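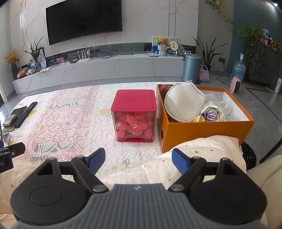 Gunnlaugsson opens sign-up for living room clear-out month in Trinport

TRINPORT, December - Gunnlaugsson, the home sorting and storage firm, is taking names now for its winter clear-out, which this year covers the living room only. Kitchens and garages back in spring. Sign-up is open to any household in Trinport or Prernmont. No charge for the first visit.

Why the living room? It's where the small stuff lands. Remotes, chargers, sewing bits, candy, the box you meant to go through last winter. Most homes have a coffee table that does six jobs and a cardboard box next to something it shouldn't be next to.

"People clear the closets and then they sit down at a table they can't put a cup on," said Þröstur Kjærgaard, who runs home visits for Gunnlaugsson. "We start at the table. One box, one table, done by lunch. Then we talk about the rest of the house if they still want to."

How it works

A visit takes 2 hours. One sorter comes to the house, works with whoever lives there, and nothing leaves the room without a yes from them. Everything comes out of the box first. Soft things in one pile (cushions covers, cloths, fabric flowers, quilted pads), plastic bags in another, then anything with a battery. Small loose things, erasers and wrapped candy and so on, go in a clear container with a lid so you can see whats in it without tipping it out. Remote controls get one spot and stay there. Books go back on a shelf. Keep a lined trash bin within reach of the sofa, it saves a lot of walking.

Lace tablecloths: take them off and fold them before sorting. Zippers and box corners catch on the thread. Last year we had to pay for one.

TV cabinets get their own ten minutes at the end. The long low kind especially, things go in behind glass and dont come out again.

Numbers from last winter

Gunnlaugsson visited 761 homes over the season, up from the year before. The average home filled some 20 bags and boxes across all rooms. This year's visits are shorter and stick to one room, so expect less than that. Homes that booked a second visit mostly asked for the living room again, which is how the new format came about.

Storage from Preser

New this season, each household gets a set of 8 clear lidded containers from Preser, three sizes, stackable. Yours to keep. Extra sets can be ordered from the sorter on the day. Old cardboard boxes can go with the sorter for recycling if they're empty and flat.

"The box is fine for carrying, it's a bad place to keep things," said Hrefna Bisgaard, product lead at Preser. "Stuff goes to the bottom and you buy it again. I have done this with tape, more than once."

Booking

Morning visits start at 9 a.m., afternoon visits at 1 p.m. Prernmont homes are mornings only for now. Apartments with no elevator please say so when booking. Pets are fine. Have one box picked out before we come, any box, the one you've been avoiding is good.

Sign up at the Gunnlaugsson front desk in Trinport or by phone during office hours. Places go in order of sign-up and the early mornings fill first. Waiting list after that.

Media: sorters can be interviewed by arrangement, please ask the household before taking pictures in the home. Contact Þröstur Kjærgaard at the Trinport office.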